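Marjan Tabrizi had 19 slides and a meeting at nine with Gavrilă, who had already read them.

"Slide 12," he said. "Your price."

"Forty-nine a month per seat."

"Rarkeo charges less."

"Rarkeo charges for setup. We don't."

He wrote something down. His office was on the second floor over a bakery, and the window was open. Marjan had started Lustell in August with her cousin's laptop and a loan from her mother. She had called 186 companies since then. Two had signed.

"Why did Biltura leave you?" he asked.

She hadn't put Biltura in the slides. "They wanted us to build a report only they would use. I said yes, then it took six weeks, and by then they were annoyed."

"What would you say now?"

"I'd say no on the first call."

He turned the pages back to the beginning. She drank some of the water he had poured for her. Downstairs somebody dropped a tray.

"I can do half of what you asked for," he said. "The rest when you have ten customers."

On the train she had practiced an answer to a different question. She had one for churn and one for hiring. 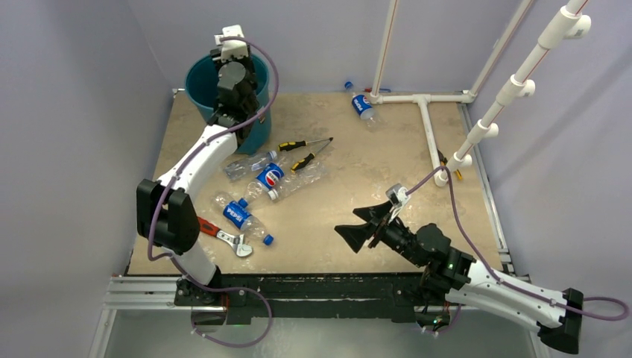

"Six customers," she said.

"Eight."

"Eight, and you introduce me to three people who might buy."

Gavrilă looked at his calendar for a while. He tore a sheet off the pad and wrote down two names, stopped, and wrote a third.

"The last one is difficult," he said. "Call her before lunch. She doesn't pick up after."

Marjan folded the sheet and put it in her coat. It was twenty to ten. She called from the stairs.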